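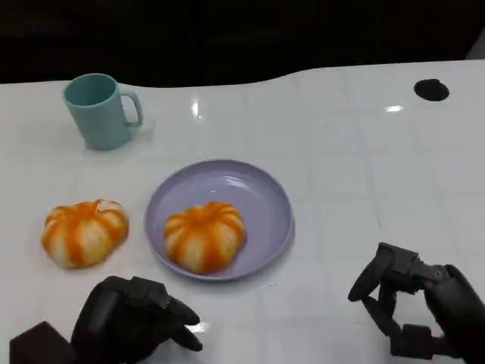
CERCOMBE -- Doda, the Cercombe housewares maker, will open its first factory store on Saturday, October 9, 2021, at the former Tarar bakery building. The shop will carry the full Momo line of everyday tableware, including plastic mugs in light teal with a matte finish, along with seconds and discontinued colors that were previously sold only to wholesale buyers.

The store will employ 33 people, most of them hired locally. "We have had people knocking on the warehouse door for years asking to buy one bowl," said Humaira Sandhu, general manager of Doda. "Now they have a proper place to do it."

Doors open at 10 a.m. The first 50 customers will receive a set of two Momo side plates. Parking is free behind the building.

Store manager Arben Babić said regular hours will be Tuesday through Saturday, with Sunday hours added in December. Online orders can be picked up at the side counter -- no appointment is needed.

Media contact: Nermin Demirtaş, Doda press office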